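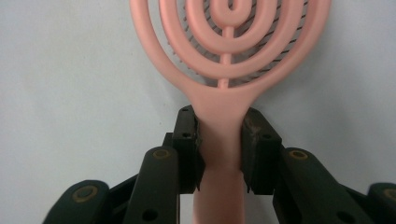
Bürste rosa, offener Kopf mit Ringen. Muster 3.

Werkstattbuch, Februar, Montag

Heute die Haarbürsten aus der Kiste Seredell durchgesehen. Angefangen mit Muster 3, weil es zuoberst lag. Eintrag im Musterbuch unter 728, die alte Nummer 2071 auf dem Anhänger habe ich durchgestrichen. Bitte nicht wieder die alte nehmen, Marisol und ich haben letzte Woche beide danach gesucht.

Form: Der Kopf ist vorne keine geschlossene Fläche. Mehrere Ringe liegen ineinander, ungefähr kreisförmig, in der Mitte läuft ein dünner Steg senkrecht durch und hält sie zusammen. Wo der Steg einen Ring kreuzt, sitzt ein kleiner runder Knopf. Durch die Zwischenräume kommt man gut mit dem Pinsel, zum Reinigen also angenehm. Der Hals ist breit und geht glatt in den Griff über. Keine Kante am Übergang, mit dem Daumen geprüft. Oberfläche am Griff matt.

Reinigung: lauwarmes Wasser, ein Spritzer Neutralseife, weicher Zahnpinsel. Kein Spiritus. Aldo hatte bei der Wikard-Bürste Spiritus genommen, danach war der Griff stumpf und ließ sich nicht mehr aufpolieren. Haare zuerst trocken mit dem Häkchen herausziehen, sonst schiebt man sie nur zum Ansatz. Danach mit den Borsten nach unten auf das Tuch legen, über Nacht stehen lassen. Nicht auf die Heizung.

Am Griff ist mit dem Daumen eine raue Stelle zu spüren. Kratzer oder Reste vom Etikettenkleber, konnte ich heute nicht klären. Morgen mit etwas Speiseöl probieren, erst an der Unterseite.

Borstenseite

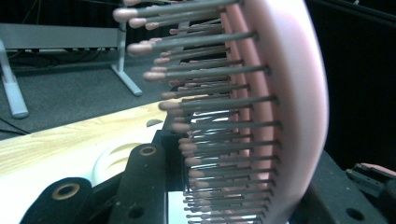 Foto: Marisol Alvarado

Die Stifte sind grau und dünn, jeder mit einer runden, blassrosa Kugel am Ende. Die Reihen sind versetzt. Das Polster ist im Ton dunkler als die Schale außen, beim Nachbestellen von Ersatzpolstern also nicht nach der Schalenfarbe gehen. Marino führt zwei Rosatöne und schickt ohne Angabe immer den helleren.

Geprüft wurde wie immer: Finger flach über die Spitzen ziehen, einmal hin, einmal zurück. Wo eine Kugel fehlt, merkt man es sofort, das kratzt. Bei diesem Durchgang kein Kratzen. Zwei Stifte nahe am Griff geben etwas mehr nach als die übrigen, im Musterbuch mit Bleistift vermerkt. Polster eingedrückt und losgelassen, kommt zurück, kein Pfeifen am Luftloch.

Die Einstichstellen im Polster noch mit der Lupe ansehen, dort reißt es erfahrungsgemäß zuerst.

Offen:
Ersatzpolster bei Marino anfragen, Bestellnummer 2966, Farbton dazuschreiben.
Trillevix-Bürste suchen. War laut Liste in derselben Kiste, ist aber nicht drin. Aldo fragen.
Neue Neutralseife, die Flasche reicht noch für eine Woche.

16 Uhr Schluss, Tücher hängen am Becken.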